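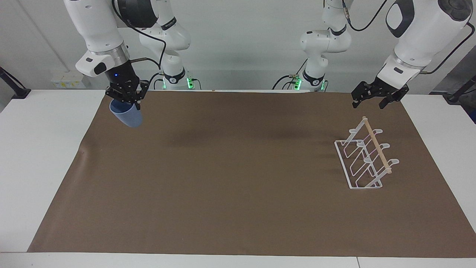
본 비야누에바는 컵 하나 말리는 데 종이까지 깔아야 하느냐고, 행주 한 장이면 끝날 일에 글이 왜 이렇게 기냐고 물었습니다. 지난번 싱크대 배수구 글에 달린 댓글이었는데, 배수구 얘기는 한마디도 없더군요. 행주 한 장으로 끝나는 집이 있다는 건 압니다. 저희 집은 그 행주가 늘 젖어 있습니다. 젖은 행주 위에 컵을 엎어 두면 다음 날 아침 컵에서 행주 냄새가 나고, 그 컵으로 물을 마시면 하루가 행주 맛으로 시작합니다. 그러니 오늘은 긴 쪽으로 갑니다.

와이어 건조대에서 컵과 접시 말리기

준비물

와이어 건조대 하나. 세로 고리가 줄지어 서서 칸을 만드는 접시용이면 됩니다. 저는 Trollby에서 나온 걸 씁니다. 받침 쟁반이 딸려 왔는데 첫 달에 물때가 껴서 치웠고, 지금은 화분 밑에서 제2의 인생을 살고 있습니다.

나무 봉 하나. 위쪽에 걸쳐 놓을 수 있을 만큼 길어야 합니다. 제 것은 지름 12mm에 길이 50cm입니다. 철물점에서 재단해 달라고 하면 해 줍니다. 집에서 식칼로 해 보겠다는 생각은 접으시기 바랍니다. 저는 해 봤습니다.

누런 포장지. 조리대를 넉넉히 덮을 크기로 자릅니다. 코팅된 종이는 물이 그대로 굴러다니니 손으로 만졌을 때 까슬한 것을 고르세요. 저는 Cladard 롤을 사서 세 해째 쓰고 있습니다. 이 정도면 집안에 물려줘도 될 것 같습니다.

마른 행주. 위에서 언급한 그 젖은 행주 말고 다른 것.

1. 자리부터 비우기

조리대에 있는 것을 전부 치웁니다. 영양제 통, 고무줄, 지난 6월에 받은 피자 쿠폰, 왜 부엌에 있는지 모를 건전지까지요. 한쪽으로 밀어 놓는 것은 치운 것으로 치지 않습니다. 밀어 놓은 물건은 설거지가 끝나기 전에 제자리로 돌아옵니다.

비웠으면 상판을 닦고 완전히 말립니다. 상판에 물기가 남은 채로 종이를 덮으면 종이가 상판에 들러붙고, 뗄 때 찢어집니다.

2. 종이 깔기

포장지를 뒤쪽 벽 가까이부터 앞쪽까지 덮되, 상판 가장자리는 조금씩 남겨 두세요. 종이가 모서리 밖으로 늘어지면 지나가다 옷에 걸리고, 건조대가 통째로 따라옵니다. 사진처럼 양옆과 앞쪽으로 상판이 좁게 드러나는 정도가 좋습니다.

롤에서 막 자른 종이는 도로 말리려고 합니다. 반대 방향으로 한 번 말았다가 펴면 얌전해집니다. 그래도 고집을 부리면 네 귀퉁이에 컵을 하나씩 엎어 두고 차를 한 잔 마시고 오세요. 테이프는 권하지 않습니다. 물이 닿으면 떨어지고, 떨어지지 말아야 할 끈끈이만 남습니다.

종이를 까는 이유를 본 비야누에바에게 다시 말씀드리면, 물이 어디에 떨어지는지 보이기 때문입니다. 누런 종이는 젖으면 색이 진해집니다. 며칠 써 보면 늘 같은 자리가 진해지는데, 거기가 여러분이 접시를 대충 터는 자리입니다.

3. 건조대 놓기

건조대를 벽과 나란히 딱 붙이지 마세요. 살짝 비스듬히 놓으면 뒤쪽으로 손이 들어갑니다. 벽에 붙여 놓으면 맨 안쪽 칸은 명절에나 쓰는 칸이 됩니다. 오른손잡이는 오른쪽에, 왼손잡이는 왼쪽에 두는 것이 보통이지만, 그보다는 싱크대 쪽에 가까운지가 먼저입니다. 물이 뚝뚝 떨어지는 접시를 들고 부엌을 횡단하는 일은 없어야 합니다.

고리 끝이 한쪽만 갈고리처럼 휘어 있는 제품이 있습니다. 어느 쪽이 앞이냐는 질문을 꽤 받습니다. 저는 휜 쪽을 벽 쪽으로 돌려 놓습니다. 반대로 놓았을 때 소매가 걸린 적이 있고, 그날 접시를 잃었습니다. 좋아하던 접시는 아니었습니다.

4. 나무 봉 걸치기

접시를 꽂기 전에 봉이 어디에 놓이는지 먼저 봐 두세요. 세로 고리 위로 비스듬히, 뒤쪽에서 앞쪽으로 내려오게 걸칩니다. 고정하지 않습니다. 그냥 얹습니다. 접시를 꽂을 때 방해가 되면 들어냈다가, 다 꽂고 나서 다시 얹으면 됩니다.

봉의 용도는 행주입니다. 다 쓴 행주를 여기에 널면 바람이 양쪽으로 통합니다. 접시 위에 직접 닿지 않도록 접시가 없는 쪽에 너세요. 큰 접시로 꽉 찬 날에는 봉을 빼고 행주는 의자 등받이로 보냅니다. 의자가 싫어하겠지만 의자는 댓글을 달지 않습니다.

나무가 거뭇해지면 사포로 한 번 밀고 하루 말립니다. 기름칠은 하지 마세요. 행주에 다 묻습니다.

5. 컵 다루기

이제 본론입니다. 하늘색 플라스틱 컵처럼 가볍고 입구가 넓은 것이 제일 골치입니다. 유리컵은 무게로 버티는데 플라스틱 컵은 고리에 꽂아 두면 기울고, 냉장고 문 닫히는 진동에도 빠져나옵니다.

순서는 이렇습니다. 헹군 컵은 테두리를 잡고 싱크대 위에서 뒤집어 두 번 텁니다. 세 번째부터는 벽에 튑니다. 그다음 종이 위에 바로 엎지 말고, 입구가 위로 오게 세워서 잠깐 둡니다. 안쪽 김이 빠지고 나면 마른 행주로 안쪽 바닥만 찍어 내고, 그때 엎습니다. 엎을 때는 건조대 옆면에 한쪽 테두리를 기대어 틈을 만들어 주세요. 틈이 없으면 안의 물기가 갈 데가 없어서 밤새 그대로 있습니다.

손잡이 없는 컵을 건조대 고리에 거꾸로 씌우는 분도 계십니다. 고리가 컵보다 좁으면 가능합니다. 다만 고리 끝이 컵 안쪽 바닥을 긁습니다. 플라스틱은 긁힌 자리에 커피가 배고, 나중에는 씻은 컵인지 안 씻은 컵인지 가족 간에 의견이 갈립니다.

6. 접시 꽂기

큰 것부터 안쪽에, 작은 것은 바깥쪽에 꽂습니다. 한 칸에 하나만 넣으세요. 두 장을 겹쳐 넣으면 가운데는 안 마릅니다. 칸이 모자라면 접시가 많은 것이지 건조대가 작은 것이 아니라고 에밋 홀러웨이가 우기던데, 그 집은 혼자 삽니다.

앞면이 모두 같은 쪽을 보게 꽂으면 꺼낼 때 편합니다. 오목한 그릇은 칸에 억지로 끼우지 말고 종이 위에 비스듬히 엎습니다. 종이는 그러라고 넓게 깐 것입니다.

7. 걷기

저는 밤 11시에 걷습니다. 저녁 설거지가 늦으면 다음 날 아침에 걷고요. 접시를 먼저 빼고, 봉을 내리고, 건조대를 뒤집어 한 번 털고, 마지막에 종이를 걷습니다. 종이부터 당기는 마술은 영상에서만 보세요.

종이는 널어 말리면 몇 번 더 씁니다. 가운데가 우글우글해지거나 냄새가 나면 버립니다. 한 면에 기름이 묻었으면 재활용 말고 일반 쓰레기입니다.

자주 나오는 문제

건조대 발 밑에 녹 자국이 남는다: 와이어가 만나는 이음새를 보세요. 코팅이 벗겨진 데가 있을 겁니다. 그 자리만 닦아 말리고 종이를 자주 바꿔 주면 번지는 속도가 줄어듭니다. 심하면 바꾸셔야 합니다.

컵에 하얀 얼룩이 생긴다: 물 자국입니다. 식초를 탄 물에 담갔다가 헹구세요. 저는 Fekete 843번 세제로 바꾼 뒤에 덜해진 것 같은데, 같은 날 수세미도 바꿔서 어느 쪽 공인지는 모르겠습니다.

봉이 자꾸 굴러떨어진다: 너무 수평으로 놓였거나 너무 짧습니다. 고무줄을 양 끝에 감으면 덜 구릅니다. 1번에서 치운 그 고무줄이 여기서 쓰입니다.

고양이가 종이에 앉는다: 해결책을 찾지 못했습니다. 아시는 분은 Plondareo 게시판에 남겨 주세요. 분무기는 이미 해 봤고, 종이만 젖었습니다.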